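Projects > Goel > Progress reports

Overview | Team | Reports | Data | Contact

Goel cloth handling: progress report to Laltance
14/01/2022
Written by Tianyou Mao

Hi all, and happy new year! I promised you something shorter than the last report, so let's see how I do.

Where we are

The big change since last time is that we're finally collecting at a steady pace. In the fall we were still fiddling with the gripper tool between sessions (mostly the jaw, which you've heard plenty about) and we'd lose half a morning every time. Now people pick it up and get going. We have 14 hours of usable recordings on cloth, plus a smaller pile of bathroom fixture work that I'll get to further down.

A typical session is 60 demonstrations, then a break, then a quick look through what was recorded before anyone starts again. I used to let people push on past that and I've stopped, since the late ones got sloppy and we ended up throwing them out anyway. Fewer examples per day, but I keep nearly all of them. I'm happy with that trade and I hope you are too!

What went well

New collectors are getting up to speed faster. I rewrote the starter sheet so it fits on one page, and the first thing it says now is to move at the speed you'd move if you were folding laundry at home. People were being so careful with the tool that the motions looked nothing like a person doing a chore, and the model learned to dither right along with them. The newer recordings are a lot more natural.

Labeling is also quicker. Jidetti sent us an update to their annotation software in December and it lets us mark the start of a grasp with one key. Small thing, but my wrists are grateful.

What didn't

We lost two days to a time sync problem. The recordings looked fine one by one, and then when I lined them up with the tracking data they drifted. I've added a check at the end of every session that flags it right away, so the most we can lose now is one session.

I also underestimated how much knitted cloth would differ from flat woven cloth. Knits stretch and bunch up when you pinch them, and the first model we trained let go too early over and over. I've moved knits up the list and pushed the paper towel work back.

Cloth and bathroom work, side by side

You asked in the last call whether we could run more than one kind of task in the same room. Yes, and we've started doing it. One person can be on the knitted pieces while another works on the toilet paper holder over by the wall, and they mostly stay out of each other's way. The markers track fine as long as both people remember where they're standing (we've had a couple of bumped elbows). 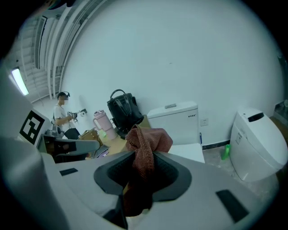 What I need from you

Mainly a decision on the second set of tools from Vikex. The quote is good until the end of the month and the lead time is 8 weeks, so if we want them in use this spring I need to order soon. I'd also love a yes or no on keeping our two part-time collectors through June. They're good, they know the routine, and training replacements would cost us around two weeks.

Next up

More knits, in more sizes and colors. Then a first proper test of the new model on cloth it hasn't seen. I'll send numbers as soon as I have them, even if they're ugly.

Call me if anything here is unclear.

Tianyou

Recent reports
Goel: fall progress report
Goel: notes on the jaw redesign
Starter sheet for new collectors
Time sync check, how to run it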